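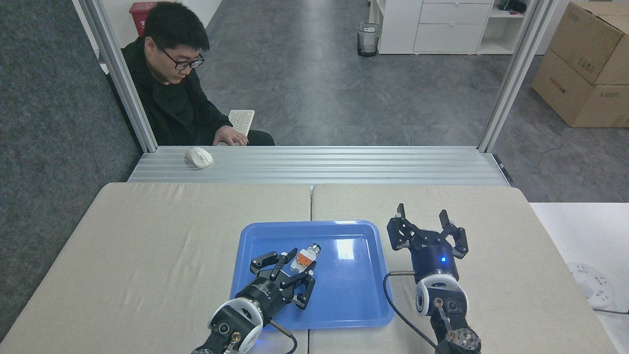
Textiles by Ilze Vanags go on show at Hastasley Gallery from September, in the first survey of her work to be held outside her home city. The exhibition fills both floors and brings together 70 pieces, from small samplers made at art school to the long woven panels she has shown since 2000.

Vanags works mostly in linen and undyed wool, on a floor loom she bought secondhand and has rebuilt twice. The early pieces are tight and regular. Later ones leave whole sections of warp bare, so that the wall behind becomes part of the cloth. The largest, Plurkarine, took eight months to weave and hangs from the ceiling of the upper gallery – visitors can walk around it and see the back, where the ends are left untrimmed.

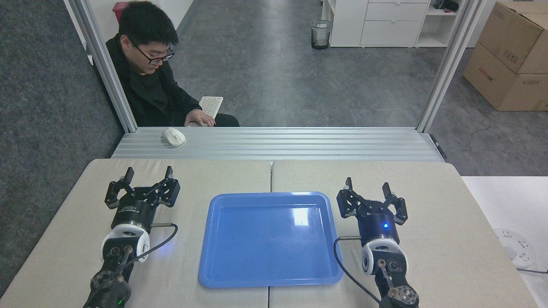 Helju Avotiņš writes that she saw Plurkarine when it was first shown at Prandska and thought the room was too small for it. She hopes the upper gallery will give it more space, and asks whether the drawings will be included. They will: seven are on loan from the Kairys collection and hang beside the stairs.

A catalog with an essay by Baiba Kļaviņa will be on sale at the front desk. The gallery is also running weaving workshops for adults and older children during the show. Places are limited and should be booked ahead.
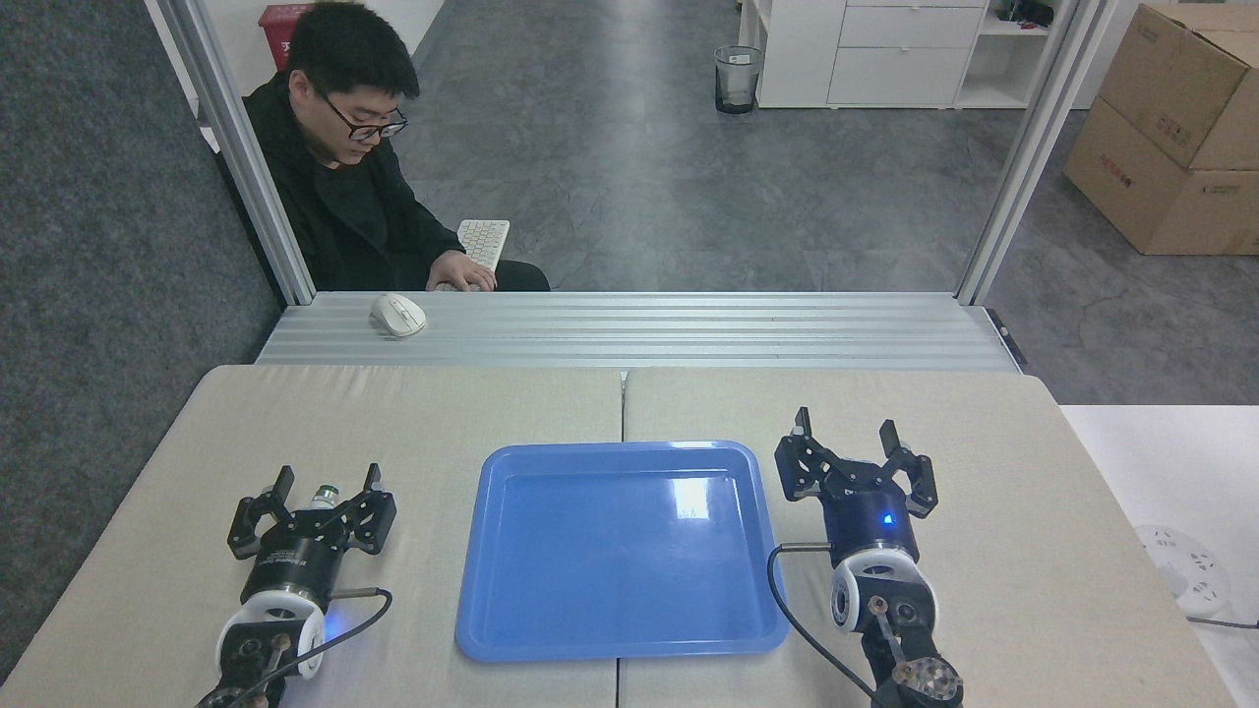
Ecaterina Stoica

Entry to the exhibition is free. The upper gallery can be reached by elevator from the side entrance, and large bags must be left in the cloakroom.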